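June, bagging notes, 416

Feven still says the zip-top bags are fine for the mixed fruit. I'm not convinced. Her 9 trials were all lemons, and lemons forgive anything. Peaches don't, and a plum under a peach is asking for a bruise.

Kalkidan wants to go back to the Vadia paper sacks. Maybe, but you can't see what's in them without opening the top.

Today: plum-like fruit, peaches, lemons, mandarin, all in one clear bag, white mesh basket at the back of the table.

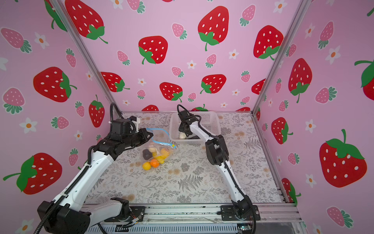

My doubt is still the weight on the zipper side. Wants a bruise check at 4 and again tomorrow before I believe any of it.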